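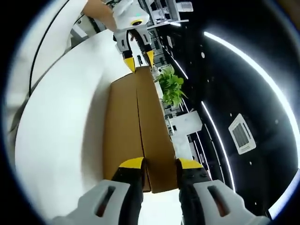 Moving the village lending library

Well, we have the keys! After all those months of wondering whether the old reading room roof would see out another winter, the Candard Lending Library has a new home in the former saddler's shop on Staten Lane, next to the bakery, and the shelves are going up as I write this with a cup of tea balanced on the windowsill (there being no table yet).

Many of you have asked how the packing will work, so let me set it out as plainly as I can. The collection stands at 3110 books, which surprised even those of us who dust them. Fiction goes first, packed in shelf order, A to Z by author, and then the local history, the gardening books and the large print. Children's books will be left until the very end so that the younger readers can go on borrowing for as long as possible. The old reading room stays open through January, though you may find it looking rather bare towards the end of the month.

If you would like to help by taking some books home, we would be so grateful. Every reader may borrow up to 38 items during the move, instead of the usual six, and you needn't bring them back until we are properly settled. Last time we tried this, when the floor was mended, we lent out 700 books in a fortnight and nearly all of them came home again, along with two that had belonged to a library in another county and a very nice cookery book that we have never managed to trace. Do please pick things you might like to read! It would be a shame to have the whole of the poetry section sitting in somebody's spare room with a sheet over it.

A word on boxes. Small and sturdy is what we want, the sort that wine or tins come in. Big ones are tempting, but a big box full of hardbacks can't be lifted by anybody, as I found out with the encyclopaedias, and my back has still not forgiven me. Write the shelf letters on one short end in thick pen and leave the top plain, as the boxes will be stacked and we'll need to read them from the side. Old newspaper is fine for filling gaps. Please don't put sticky tape anywhere near the books themselves.

The catalogue is moving too, in its way. We have been using Cliltura for the loans since the spring and most of you seem to have got used to the new cards, but the card drawers are coming with us all the same, and they will live beside the front window where they always ought to have been. I know several of you would sooner look things up by hand, and so would I.

The new shop is smaller at the front and a good deal deeper at the back, with a lovely north light and a stove that we are told works. It will take about nine people sitting down, provided they are fond of one another. The step at the door is steep, so there will be a ramp, and a bell for anyone who would like a hand.

Offers of boxes, vans or an hour's carrying can be left in the green tin by the desk. Flapjacks will be provided for anyone who turns up to carry, and there's a kettle at both ends.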